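Whitlock Site Services
Chore Readiness Inspection, Form 334
Site: Linilstead, residential unit, sleeping area
Inspector: Soledad Lindqvist
Second reader: Shiela Cabrera
Date: 28 July 2022

Scope. The form covers one question per line: can the machine under review do the chore to the standard a paid cleaner would be held to, without a person stepping in. Grades are Pass, Pass with conditions, Fail, Not tested. Comments are mandatory for anything other than Pass.

Section A. Before power-on

A1. Emergency stop within reach of the operator. Pass.
A2. Floor path clear of cords. Pass with conditions. Extension cord moved before start. The machine does not detect cords under a rug.
A3. Finger pads clean and seated. Pass.
A4. Battery at or above 80 percent. Pass.
A5. Room occupants told when the arm will move. Pass.

Section B. Floor chores

B1. Vacuum open floor. Pass. Hemum base unit, standard program.
B2. Vacuum under furniture. Pass with conditions. Low rails stop the unit. It backs out and logs the area as done. The log entry should read "not reached." Raised in April, still open.
B3. Pick up dropped items before vacuuming. Fail. Socks were collected. A phone charger was dragged by its cord.

Section C. Kitchen and shop bench

C1. Load plastic cups into rack. Pass.
C2. Load mixed plates. Fail. Grip force was set for cups and did not change.
C3. Return hand tools to marked hooks. Pass with conditions. Works for tools with straight handles. S.C. notes that a shop would not rearrange its wall for this.
C4. Wipe bench. Not tested. No cloth holder supplied with the Dena arm.

Section D. Bed and bedding

D1. Identify items that do not belong on the bed. Pass with conditions. Boxes are easy. Thin plastic bags and folded cloth are confused with each other often enough that the sorting list has to be checked by a person.
D2. Lift a cardboard box from the mattress. Pass with conditions. The surface gives under load, so the approach height has to be corrected on the way down. Anything resting on top of the box must be taken off first as a separate pick.
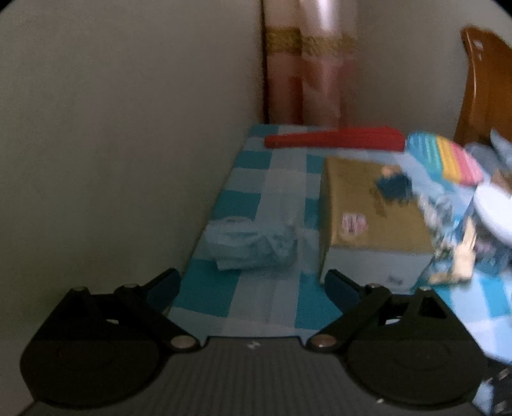
D3. Lift soft items without catching the sheet. Fail. The pads close on whatever is between them, and a fitted or loose sheet is picked up along with the bag. Recommend a short lift and a pause, then a check for cloth tension before the full lift.
D4. Straighten pillows. Pass with conditions. Position acceptable, no attempt made to square the edges.
D5. Pull sheet flat. Fail. Needs two arms or a fixed edge to pull against.
D6. Clearance at wall and headboard. Pass. Keep speed at the low setting on the wall side.

Section E. Sign-off

Overall grade: not ready for unattended use in sleeping areas. Ready for open floors with a person in the building.

Reader's comment (S.C.): I would move D1 to Fail. A sorting list that needs checking has saved no labor.

Inspector's reply: Grade stands, comment attached. Retest D3 after the grip update.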